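# What the second bench is going to cost

I've put off writing this up because the numbers kept moving. They've settled now, more or less, so this is where the Florkport budget stands.

We have one bench running with a pair of hand-held grippers. The plan is to have a second by the end of November. The quote from Kalgate came to 3,551 for the grippers, cables and mounting plates, before delivery. Pluvus were cheaper on paper, but they charge separately for spares, and we get through spares. I've left 400 aside for those.

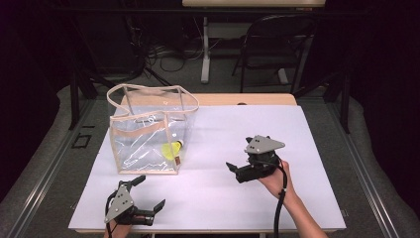

Furniture was the part I got wrong last time. I budgeted for a table and forgot everything that goes with it. A plain table is fine, but I now list the board for the top as its own line, along with the padding for the rails. A white board like the one under the clear tote bag is cheap and easy to replace, so I'm ordering 2. Cables are the other thing. Each gripper has a black one hanging off it, and I want longer ones on the new bench, plus proper clips for the floor.

Objects to handle cost almost nothing. Bags, toys and other small household bits can come out of petty cash, and I've stopped giving them their own line.

Still undecided is the software licence. Quartey sell it per seat, and we need up to 4 seats depending on who is in that week. I've asked whether seats can be shared between benches and am waiting for a reply. If they can't, the spare chairs and the second curtain will have to wait until the new year.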